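Werkstattbuch, August
Projekt Jasow, Schlafraumklima Dachgeschoss

Stand 16 Uhr. Logger 1 und 2 ausgelesen, Logger 3 hat wieder keine Verbindung. Batterie ist neu, Kontaktfeder nachgebogen, Fehler bleibt. Vermutlich die Buchse. Ersatzgerät bei Bornis angefragt, Bestellnummer 2110.

Fragestellung wie gehabt: Wie weit lässt sich die Feuchte an der Liegefläche senken, ohne die Raumluft zu kühlen? Der Raum selbst ist tagsüber kaum zu beeinflussen, die Dachschräge speichert bis in die Nacht. Gemessen wird deshalb nur an der Auflage, Fühler mittig unter der Schulterzone, Kabel zum Fußende geführt. Abtastung alle 15 Sekunden, Mittelwert über 20 Werte.

Korrektur zum letzten Eintrag: Die Reihe mit dem Baumwolllaken ist nicht verwertbar. Der Fühler lag mit der Membran nach unten und hat im Wesentlichen die Matratze gemessen. Wiederholen, Fühler vorher mit Kreppband markieren (Pfeil nach oben).

Auflagen bisher: Laken allein, Laken mit Bambusmatte, Leinen doppelt gelegt. Die Matte aus Plättchen hat gegenüber geschlossenem Gewebe den Vorteil der Fugen. Ob die Fugen unter Last offen bleiben, ist ungeklärt. In der unbelasteten Reihe liegt die Kurve mit Matte unter der Kurve mit Laken allein, der Abstand ist aber kleiner als die Streuung zwischen den beiden Loggern. Also vorerst kein Ergebnis.
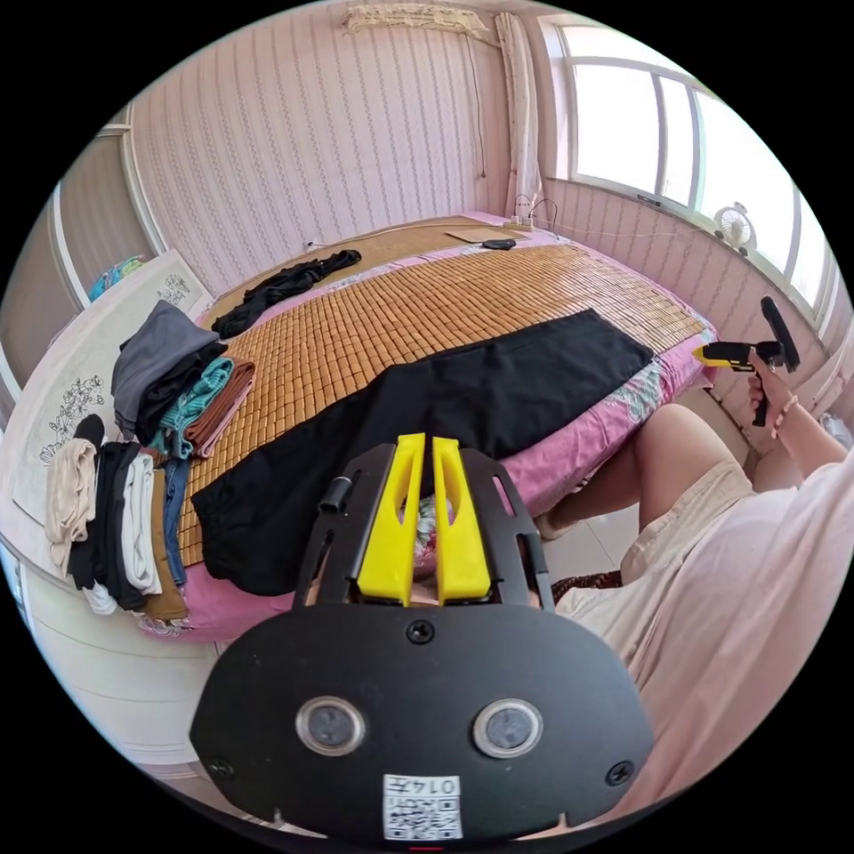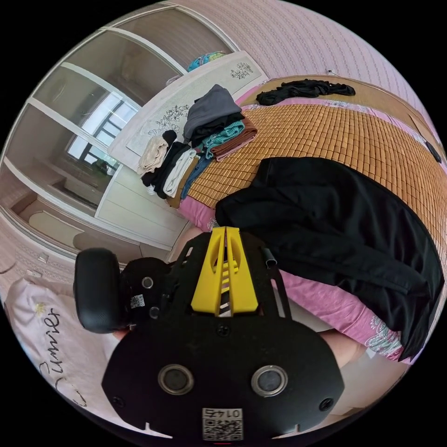
Zur Streuung: Logger 1 und 2 über Nacht gemeinsam in die geschlossene Dose mit gesättigter Kochsalzlösung gelegt. Sollwert bei Raumtemperatur 75 % r. F. Logger 1 liegt darüber, Logger 2 darunter, beide innerhalb der Spezifikation, aber in entgegengesetzter Richtung. Offset ab sofort in der Auswertung abziehen, nicht im Gerät einstellen, sonst passen die alten Dateien nicht mehr dazu. Zweiter Punkt mit Magnesiumchlorid fehlt noch. Salz ist da, Dose muss vorher gespült und getrocknet werden.

Zur Last: Der Wassersack ist als Prüfkörper ungeeignet. Er schmiegt sich an, gibt aber keine Feuchte ab und zieht in der ersten Stunde Wärme aus der Auflage. Alternative wäre eine Heizfolie unter feuchtem Vlies, darüber eine Platte zur Lastverteilung. Regelung über den vorhandenen Zweipunktregler, Hysterese so klein wie möglich. Vlies vor und nach dem Lauf wiegen, dann gibt es zusätzlich eine Massenbilanz. Die Waage aus Sultbridge löst dafür fein genug auf, braucht aber eine feste Unterlage. Auf dem Dielenboden driftet die Anzeige, sobald jemand durch den Raum geht.

Auswertung: Skript Chan läuft mit den neuen Dateien durch, nachdem das Dezimalkomma in der Kopfzeile abgefangen ist. Die Zeitstempel von Logger 2 sind noch in Winterzeit. Beim Einlesen eine Stunde addieren, Uhr erst nach Ende der Serie umstellen. Absolute Feuchte jetzt mit ausgeben, die relative allein führt bei wechselnder Auflagentemperatur in die Irre.

Offen:
Logger 3, Buchse prüfen oder Gerät tauschen
Laken allein wiederholen
Salzpunkt Magnesiumchlorid
Heizfolie auf Isolationsfehler messen, bevor das feuchte Vlies darauf kommt
Leinen waschen, Appretur ist noch drin

Fenster bleibt für die laufende Serie gekippt, Tür zu. Wer lüftet, bitte Uhrzeit auf den Zettel am Türrahmen schreiben.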